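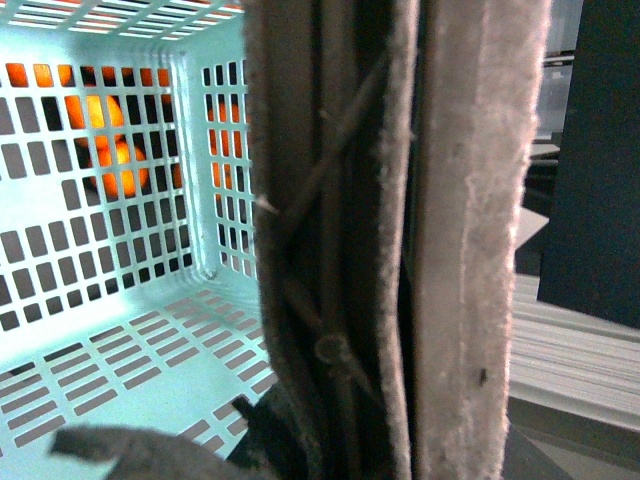

Yen-ting Huang

Stivdale Character Notes: README

What you get

One plain text file of character notes for Stivdale, the weeknight soap, covering the 39 characters who have had a surname spoken on screen. There are 3,466 rows, one per scene, and a depressing share of them take place in the launderette.

Columns

scene_id: episode number, dash, scene number.
who: everyone with a line. Dogs are left out, even the good one.
mood: my call. "Simmering" covers most of the Cheung family.
secret: yes if somebody is hiding something. I considered dropping this column, as it is nearly always yes.

Known problems

Itska Cheung was recast between seasons and came back from the garage taller. Both versions share one ID. Her twin, who showed up in December and left by bus, has a separate one.

Episode 33 has 2 endings, depending on where you watched it. I logged the one where the wedding goes ahead. Fans of the other ending have my sympathy and can send a patch.

The mood labels get crankier toward the end of season three. So did I.

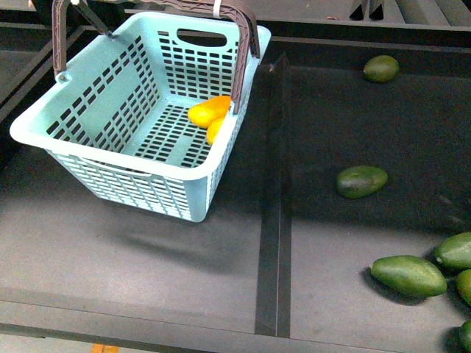
Using it

Load it in any spreadsheet and sort by who. Please don't use it to settle arguments on the Momomlow forum, where I am already blamed for enough. Fixes are welcome if you give the scene_id and the line as spoken.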